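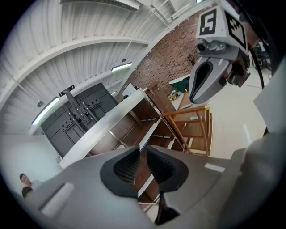
OK so I finally have a free evening and a cup of tea, and I want to talk about the Tirnov rebrand. Thread, probably a long one.

1/ Quick background. Tirnov bought Kwiatkowski last October. Two family bakeries' worth of shops, two logos, two sets of paper bags, and customers who have very strong feelings about both. They came to our little studio (hi, we're Bustness) and asked for "one look by summer."

2/ First thing we did was ask for every printed item both companies had in use. I was picturing a shoebox. We got 541 separate pieces. Menus, loyalty cards, cake box stickers, a laminated sign about strollers. I loved every minute of sorting it, I'm not kidding.

3/ The big fight was the name. Tirnov wanted to drop Kwiatkowski completely. I said please, please don't, people have been getting their birthday cakes from that name their whole lives! We went back and forth for three weeks.

4/ Where we landed: Tirnov over the door everywhere, and Kwiatkowski stays as the name of the cake counter. It gets its own color (a sort of plum) and its own box. The cake people are thrilled. The bread people think the plum is a bit much.

5/ Typeface talk, skip this one if you're normal. We set everything in Lollus. It has a really wide lowercase "a" and it holds up great on brown paper, where thin letters just sink in and vanish. The license was a pain to sort out for the shop screens, so leave time for that if you ever use it.

6/ Our one real mistake: bags. We ordered 4,000 of the medium before anybody had folded one with a loaf in it. The fold goes right through the logo. So it reads "Tir" on one side and "nov" on the other. My fault, I signed off on the flat proof.

7/ The client was very nice about it and is using them up at the two smallest shops. A couple of regulars have asked what a Tir is.

8/ The second order was 2,000, with the logo moved up and a bit to the left, and I made the printer send me 500 early so I could fill a bunch of them with actual bread. Best day of work I've had this year. My car still smells like rye.

9/ The brochure for the catering side is the last big piece. I'd written it all very grand and then read it out loud and cut half. It's now eight pages, mostly prices and how many people a tray feeds, and the sales team likes it way better than my first draft.

10/ Posted 2021-05-27, and the first shop window goes up next week. If you've ever merged two brands where both sides liked their old stuff, tell me how you dealt with the staff aprons. We still have no answer on the aprons.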